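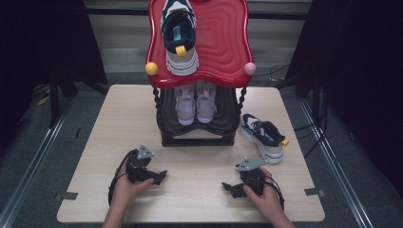 Tariq Baloch wanted the grip force check moved ahead of the cable check, on the grounds that a worn jaw pad will fail a unit faster than anything else on the sheet and saves opening the rest. The order below has been changed accordingly.

Stundus hand-held gripper kit, paired set
Pre-acceptance inspection, trial unit 7
Site: Sillholm
Inspector: Latifa Bouzid
Second reader: Halvard Viklund
January 2022

Task used for the check: shoes on and off a two-tier rack, table height, one operator, both hands.

1. Jaws and pads
1.1 Jaws close evenly, left and right – PASS
1.2 Pads seated, no lifting at the corners – PASS
1.3 Grip holds a sneaker by the collar without slip – PASS WITH COMMENT
Comment: Holds well on a padded collar. On a thin heel tab the operator has to close fully and the tab folds. Supplier to state minimum thickness.

2. Mounting plates
2.1 Plate screws tight, thread lock visible – PASS
2.2 No sharp edges – FAIL
Comment: Burr on the rear edge of the right plate. Filed on site. Hurevden to confirm that plates are deburred before shipping.

3. Cables
3.1 Strain relief at the grip – PASS
3.2 Slack enough for full reach across the table – PASS
3.3 Cable stays clear of the hand in use – PASS WITH COMMENT
Comment: Left cable can loop below the wrist. Clip supplied with the kit was not fitted. Manual shows the clip on page 12 but gives no position for it.
3.4 Floor runs secured – NOT CHECKED
Comment: Outside the kit. See site sheet.

4. Handling
4.1 Weight per gripper within data sheet, limit 249 g without cable – PASS
4.2 Operator can release both grippers at once – PASS
4.3 Work period before rest, 19 minutes as set in the trial plan – PASS
Comment: Siham Metwally reported pressure at the base of the thumb on the right side only. Repeat with the smaller handle insert.

5. Work surface
5.1 Table does not shift under a two-handed lift – PASS
5.2 Rack stable with a shoe on the upper tier – PASS WITH COMMENT
Comment: Stable under normal placing. A jaw tip can catch the rim of the upper shelf on a low approach. Approach from above.

6. Documents
6.1 Serial numbers match the packing list – PASS
6.2 Calibration record for both units – FAIL
Comment: Left only. Right requested from Helmy in August and still open.

Result: conditional. Items 2.2 and 6.2 to be closed before the order is released. Item 1.3 may be closed by letter.

Added by A. Brandão: 3.3 should be a FAIL if the clip is listed as a fitted part. Check the packing list before signing.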